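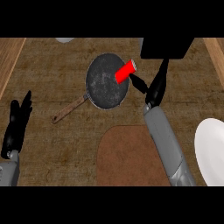
Does a good score in simulation mean a robot is ready to work in somebody's kitchen? A good score says the software coped with the kitchen it was given, and a buyer should ask for a lot more than that before signing anything.

The answer comes from a test engineer who has spent the better part of a decade reviewing other people's robot trials. She agreed to talk on the condition that her name stay out of it, which is common enough in a business where the reviewer and the reviewed tend to swap jobs every few years. She currently looks over reports for Druvico, a small outfit that checks claims about household and catering robots for companies thinking of buying them.

We met in October, in an office with bad coffee and a stack of printed test reports on the windowsill. I had come with a simple question about standards. Are there any?

"There are plenty," she said. "There are rules about how hard a moving arm can press on you. There are rules about stop buttons. What there isn't much of is a rule about what the word 'success' means when it's in a brochure."

She pulled a report off the pile. The product was called Oken, a two-armed system meant for clearing and sorting kitchen things, and the headline figure was 637 simulated trials. Of those, 474 were marked as successes. I said that sounded respectable.

"It might be. Find me the page that says what they counted."

I couldn't find it. She let me look for a while, then told me it wasn't in there. She had written to ask and got back a one-line reply saying that success meant the task was completed.

"So take a can and a pan. The task is to move the can. Is it done when the can leaves the pan? When it's standing up somewhere? What if it's lying on its side, or it knocked the pan halfway off the table on its way? I've seen all of those counted as a pass, in different reports, by people who were perfectly sincere."

Her first rule, then, is that the pass condition gets written down before the first trial is run, in words a stranger could apply. Her second is that the stranger should then get to apply it. She likes to have 2 people score the same recordings without talking to each other, and she wants the disagreements printed in the report. Most firms resist this. It costs time and it makes the number go down.

I asked whether she was against simulation altogether. She was irritated by the question.

"No. I'd be out of my mind. You don't want to find out in a real room that your arm swings through the place where a person stands. Run it in the computer first, run it all night. My complaint is with the paragraph that comes after, where the all-night run turns into a promise."

The gap between the two is an old subject and the industry has an old reply, which is to vary everything: the lighting, the color of the table, the weight of the objects, the friction. Clivov, whose simulation package turned up in several of the reports on her windowsill, makes this easy to do. She gives them credit for that. She is less impressed by how it gets used.

"They'll change the wood grain a thousand times and never once put a wet can in. Or a dented one. Or a pan handle sticking out over the edge where a kid could grab it. You vary what's cheap to vary. Then you write 'extensively randomized' and everybody feels better."

What should a report say, in that case? She has 4 items she looks for and she recited them with the tone of someone who has done so many times. The full list of what was varied and by how much. The full list of what was held still. Every failure, sorted by kind, with the recordings kept. And the number of real trials, on real hardware, reported separately and never added to the simulated ones.

That last point matters to her more than the rest. In one report, she said, a handful of physical runs had been folded into the simulated total, so there was no way to tell how the actual machine had done. The firm was not hiding anything in particular, as far as she could tell. Somebody had made a spreadsheet and added up a column.

I put it to her that there is a voluntary code for this now, the Cuesta guidelines, and that several makers have signed it.

"I've read it. It's decent. It says you should describe your test conditions 'in adequate detail.' Who decides what's adequate? The people who ran the test."

She would rather see a short, dull document with fixed blanks to fill in — object, starting position, time limit, what counts as contact, what counts as a drop — and a rule that a blank left empty is printed as empty. She doubts it will happen soon. Makers don't want it, buyers don't know to ask, and the people who write codes like to leave room.

I asked about two-armed machines, given that so many of the newer reports involve them. One arm does the job and the other often just waits. Does the waiting arm get tested?

"Hardly ever, and it bothers me. It's a heavy thing at the end of a motor, it's switched on, and the report treats it like furniture. I want to know where it's allowed to be while the other one works. I want to know what it does when the working arm fails. Ask a sales rep that and watch how long it takes."

She doesn't think the people building these systems are dishonest, and she said so more than once. She thinks they are tired and want their machine to work, and that a loose definition will always drift in the direction of the person holding the stopwatch. Good practice, to her, is mostly a matter of taking small decisions away from people who have a stake in them.

Before I left I asked what she would tell a hotel or a care home that had been shown an impressive set of simulated results and a price.

"Ask to see the failures. If they say there's nothing worth seeing, go home. If they send you a folder, open it, and look at the dull ones too."

Had she ever been sent the whole folder?

"Once," she said. "It took me four days to get through it, and I recommended the machine."

Published Feb 15, 2018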